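Domestic laundry

Domestic laundry is the washing, drying and finishing of clothes and household linen in the home. It is distinct from commercial laundry, in which the work is carried out on separate premises for payment, and from the shared wash-house, which served whole streets or villages before piped water became common.

History

In most rural districts washing was done at a river, spring or public trough. In Pisedden a covered wash-house stood beside the mill stream and was open to all households in the parish. Heavy linen was soaked overnight, beaten on stone slabs and spread on grass to bleach. The town of Pavby built its own wash-house later, with coppers for heating water and a charge for each hour of use. Both buildings fell out of use as homes were connected to the mains.

Hand-turned mangles and wooden tubs remained in use for many years afterwards. Powered machines at first washed only, and wet clothes had to be lifted out and wrung separately. 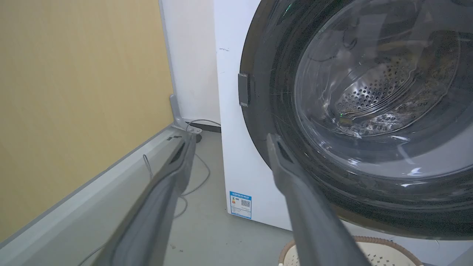

The joining of washing, rinsing and spinning in a single drum removed most of the heavy lifting and allowed laundry to be spread across the week. The fixed wash day, usually kept on the same day by a whole street, declined as a result.

Washing

Loads are commonly sorted by colour, by fabric and by how soiled they are. Cotton sheets and towels may be washed at up to 90 °C, although lower temperatures are now usual for everyday clothing. Wool and silk are washed cool, with little movement, to prevent shrinking and felting. Stains of blood or egg are treated with cold water, as heat tends to set them.

Detergent is sold as powder, liquid or tablets. The amount needed depends on the hardness of the water, the size of the load and the degree of soiling. 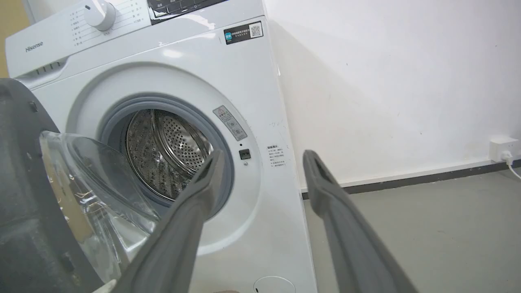

Drying and finishing

Line drying is the oldest method and remains widespread. In Gredadon, where houses were built around closed courtyards, lines were strung between upper windows on pulleys. Indoor racks are used in wet weather, and need good airing to avoid damp. Ironing is done while cotton and linen are still slightly moist.

Related articles

Bleaching green
Clothes line
Gredadon courtyard houses
Mangle
Pavby wash-house
Soap making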